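Linen folders wanted for Stoltstead (casual, 2 days a week)

Hi all, Raili Honkanen here. I run Plireck, a small linen hire business, and I'm looking for someone to help me fold. We hire out tablecloths, napkins, runners and the odd christening cloth, and at last count I had 263 pieces on the shelves, with more coming in August when the wedding bookings pick up again.

If you've ever stood at the end of a bed wrestling a fitted sheet and quite enjoyed it, you're my kind of person! The plain stuff is easy and you'll be flying through it by morning tea. The pieces with trim take a bit more patience (I'm fussy about edges, I'll admit that now). 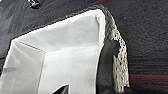 You'd start by shaking each cloth out, finding the corners and checking the hem for pulls or loose threads. Anything that needs mending goes in the blue tub for me. Everything else gets folded to the size on its shelf card, trim to the inside, then bagged and labelled. I'll show you all of it on your first day, so don't worry if you've only ever folded your own washing.

The workroom is upstairs from the Ojala bakery, so it smells wonderful and you'll probably go home with a bun. There are stairs and no lift, sorry. Street parking is free after the first corner, and the Usico bus stops across the road.

Hours are 9 to 2, and I'm happy to work around school pick-up. You'll be on your feet a fair bit and you'll need clean, dry hands, so please leave the hand cream and chunky rings at home. I supply the aprons and the tea.

To apply, drop a short note through the Plireck door or ring the workroom and tell me a little about yourself. No résumé needed. Please get in touch by 08/07/2026.

Raili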